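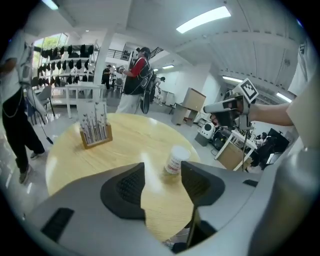

Runde Tische für den Aufenthaltsbereich: Haus Fleltcombe schließt Neugestaltung ab

Fleltcombe. Der Aufenthaltsbereich im Erdgeschoss des Hauses Fleltcombe steht seit Donnerstag, 3. September, wieder allen Nutzerinnen und Nutzern offen. Die Hausverwaltung hat die Neuordnung der Fläche damit nach einer Planungszeit abgeschlossen, die im Februar mit einer Befragung der im Haus tätigen Einrichtungen begonnen hatte. Grundlage der Umgestaltung ist ein Nutzungskonzept des Planungsbüros Teoh, das feste Sitzreihen durch frei zugängliche Tische ersetzt.

Kennzeichnend für den neuen Bereich sind runde Tische mit hellen Holzplatten. Sie werden sowohl im Sitzen als auch im Stehen genutzt und dienen kurzen Besprechungen, Pausen und gemeinsamen praktischen Arbeiten. Geliefert wurden die Möbel von der Firma Brisska, die auch die Wartung für die kommenden Jahre übernimmt. Der Liefervertrag umfasst 15 Tische, von denen ein Teil in den angrenzenden Fluren und im Vorraum des Vortragssaals aufgestellt wird.

Nach Angaben der Hausverwaltung beteiligten sich 89 Personen an der Befragung. Am häufigsten wurde der Wunsch geäußert, Gespräche ohne vorherige Raumbuchung führen zu können. Daneben spielte die Erreichbarkeit der Tischflächen von allen Seiten eine Rolle, die bei den bisherigen, an der Wand befestigten Platten nicht gegeben war. »Wer gemeinsam an einem Gegenstand arbeitet, muss um den Tisch herumgehen können. Die runde Form kommt dem entgegen und lässt zugleich genügend Durchgang«, erklärte Tâm Cao, zuständig für die Raumplanung des Hauses.

Auch die Aufbewahrung wurde in das Konzept einbezogen. Entlang der Wand sind offene weiße Regale vorgesehen, in denen Kopfbedeckungen und andere gemeinschaftlich genutzte Gegenstände ihren Platz haben. Auf den Tischen selbst sollen nur kleinere Dinge verbleiben, etwa Halter aus Holz oder Becher mit Deckel. Taschen und Rucksäcke sind während längerer Aufenthalte in den Schließfächern neben dem Eingang unterzubringen – diese Regelung galt bereits vor dem Umbau und wird unverändert fortgeführt.

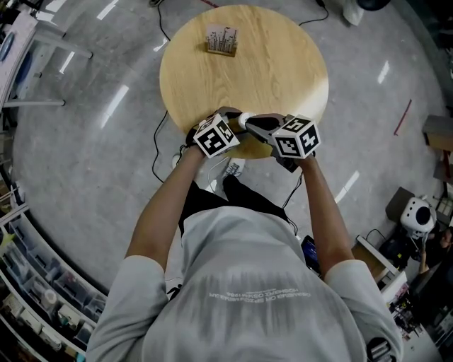

Für die Nutzung der Tische gilt eine einfache Ordnung. Eine Reservierung ist an Werktagen bis zum frühen Nachmittag nicht möglich, danach können Gruppen einzelne Tische über das Buchungsverzeichnis Skodau für höchstens zwei Stunden belegen. Die jeweilige Gruppe räumt die Fläche im Anschluss vollständig ab. Flüssigkeiten sind umgehend aufzunehmen, zur Reinigung darf ausschließlich ein feuchtes Tuch ohne scheuernde Zusätze verwendet werden. Beschädigungen an den Holzoberflächen sollen der Hausverwaltung noch am selben Tag gemeldet werden.

Kabel dürfen nach der neuen Hausordnung nicht dauerhaft quer durch die Laufwege verlegt werden. Bei Vorführungen und Übungen, für die eine Stromversorgung am Tisch erforderlich ist, stellt der Hausdienst auf Anfrage Abdeckleisten bereit. Die Anfrage ist spätestens am Vortag einzureichen.

Der Aufenthaltsbereich umfasst einschließlich des Vorraums rund 200 Quadratmeter. Bei Veranstaltungen, die den Vortragssaal und die offene Fläche gemeinsam in Anspruch nehmen, dürfen sich dort bis zu 300 Personen aufhalten. In diesen Fällen werden die Tische nach einem mit der Brandschutzstelle abgestimmten Plan umgestellt. Der Plan hängt am Empfang aus und kann dort auch als Kopie mitgenommen werden.

Noch nicht entschieden ist über die Beleuchtung der hinteren Raumhälfte. Ein Angebot für zusätzliche Deckenleuchten liegt der Verwaltung vor, es soll zunächst jedoch abgewartet werden, wie sich die Nutzung in den Abendstunden entwickelt. Über das Ergebnis wird gesondert informiert.

Rückmeldungen zur Möblierung und zur Tischordnung nimmt die Raumplanung schriftlich entgegen. Formulare liegen am Empfang aus. Der bisherige Ausweichraum im ersten Obergeschoss bleibt bis zum Ende des Monats geöffnet und wird anschließend wieder als Besprechungszimmer geführt. Dort verbliebene Gegenstände können bis zur Schließung am Empfang abgeholt werden.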